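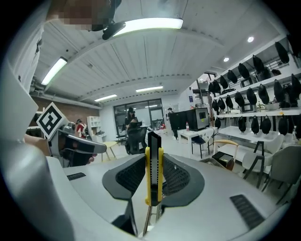

4.2 Storage and retrieval of hand tools

The second part of the study looked at how small workshops keep their hand tools and how long it takes a worker to find one. Earlier work on tool storage has mostly dealt with large plants, where tools are issued from a crib and signed back in. Small shops seldom have a crib. Tools are kept in drawers, on wall boards, in coat pockets, and on whatever surface is closest to the job.

Two shops took part in this phase, one in Finby and one in Zanstead. Both do general repair and packing work. At Finby, each tool had a marked place on a wall board. At Zanstead, tools were kept in shared drawers with no fixed order. Neither shop changed its layout for the study.

Workers wrote down each search on a card, noting the tool wanted, the first place they looked, and the place where it was found. Searches that ended with the worker borrowing a different tool were marked as substitutions. We collected 1,000 cards in July. After removing cards with no tool name or no end place, 887 were left for analysis. Hartley and Ansah coded the cards separately and settled differences by discussion.

Figure 3. A yellow utility knife, one of the tool types covered by the search cards.

Utility knives were the most often searched for tool in both shops, with 200 cards. They were also the tool most often found somewhere other than the first place checked. Workers at Finby said in interviews that a knife is used for a few seconds at a time, many times a day, and that walking back to the board after each cut felt like wasted effort. Several kept a second knife of their own. These personal knives were left out of the analysis unless another worker had gone looking for one.

Wrenches and screwdrivers followed a different pattern. They were used for longer stretches and then put away in sets, so a missing piece was noticed sooner. Tape measures fell in between - often carried on the belt, but also often lent.

Substitutions made up 104 of the cards. Most involved a knife being replaced by scissors or by the edge of a scraper. We did not record whether a substitution slowed the job, and the cards give no way to work this out afterward.

One limit of the method is that a card was only filled in when the worker thought of the event as a search. A quick glance along the bench probably went unrecorded. Treloar's pilot at the Fothergill depot ran into the same problem with a shorter card. Section 4.3 compares the card data with the interview answers for each shop.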